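Gultis Desk Lamp
Section 4: Placing the lamp and setting it up

Read this section before you plug the lamp in. It covers where to put the lamp, how to connect it and how to set the light level. Replacing the light head is covered in Section 7.

4.1 Before you start

You will need:

The lamp
The power adapter supplied in the box
A soft, dry cloth

No tools are needed. If the lamp has come in from a cold car or porch, leave it unplugged at room temperature until any moisture on the metal parts has gone.

Caution: Use only the supplied adapter. Other adapters may fit the socket and still damage the lamp.

4.2 Choosing a place

1. Pick a flat, level surface that does not shake when you lean on it. The whole underside of the base must be supported.

2. Wipe the surface with the dry cloth. Grit under the base can scratch a painted or varnished desk.

3. Set the lamp on the side opposite your writing hand. If you write with your right hand, the lamp goes on the left. This keeps the shadow of your hand off the page.

4. Keep the lamp at least 50 centimeters from curtains, paper shades and open shelves of loose paper.

5. Check for glare. Sit where you normally work, turn the lamp on once it is connected, and look at the desk surface and at any screen. If you see a bright patch, move the lamp farther to the side or lower the head.

Note: Daylight causes glare too. Check the desk again in the afternoon if there is a window nearby.

Caution: Do not place the lamp on a bed, sofa or carpet. Do not use it in a bathroom or outdoors.

4.3 Connecting the power

1. Make sure the adapter is not plugged into the wall.

2. Push the small round plug into the socket at the back of the base until it stops.

3. Lead the cable along the back edge of the desk. Leave enough slack to turn the base without pulling on the cable.

4. Plug the adapter into the wall outlet. The touch key on the base lights up for two seconds and goes out. The lamp is now on standby.

If the touch key does not light up, unplug the adapter, check the plug at the base and try again. If it still does not light up, try an outlet that you know is working.

Caution: Do not run the cable under a rug or through a door. Do not join it to a second cable to make it longer.

4.4 Adjusting the arm

1. Hold the base with one hand.

2. With the other hand, grip the arm near the middle and bend it slowly. Do not pull on the head.

3. Bend the arm in a wide curve. A sharp bend close to the collar wears out the inner wire.

4. Turn the head so that the light falls on the work and the bulb cover is below eye level.

5. Let go of the base and check that the lamp stands by itself. If it tips, bring the head back over the base.

Do not hang anything from the arm, and do not twist it more than half a turn in either direction.
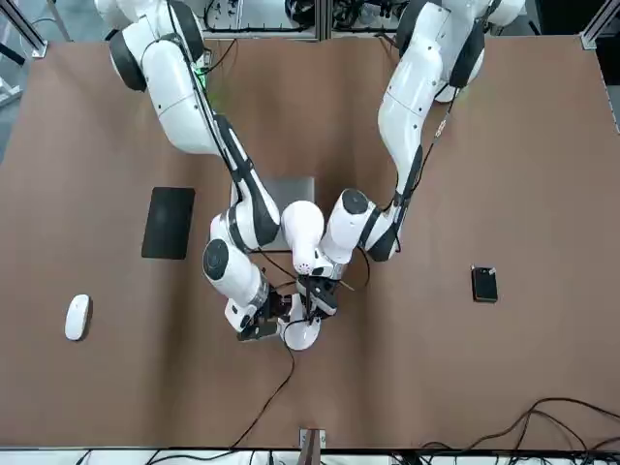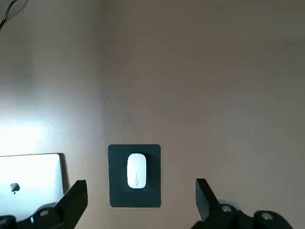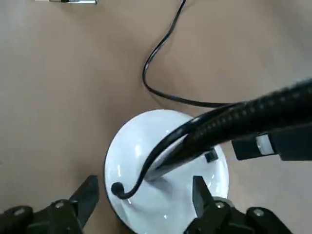

4.5 Setting the light level

1. Tap the touch key once to turn the lamp on. It starts at the last level you used.

2. Press and hold the key to dim or brighten the light. Release it at the level you want. The full setting is 486 lumens.

3. Tap the key twice to change between warm light and neutral light. Neutral light is set at the factory. The warm setting is 3,000 kelvin.

4. Tap the key once to turn the lamp off.

The lamp remembers the level for each color separately. If the power goes out, it returns to neutral light at the full setting.

Note: The touch key may not respond to gloves or wet fingers. Dry your hands and try again.

4.6 Cleaning

1. Unplug the adapter and let the head cool.

2. Wipe the base and the head with the soft cloth. For marks that stay, dampen the cloth slightly with plain water.

3. Dry all parts before you plug the adapter back in.

Do not use window cleaner, alcohol or scouring powder. Do not spray anything onto the lamp.

For problems not covered here, see Section 8, Troubleshooting.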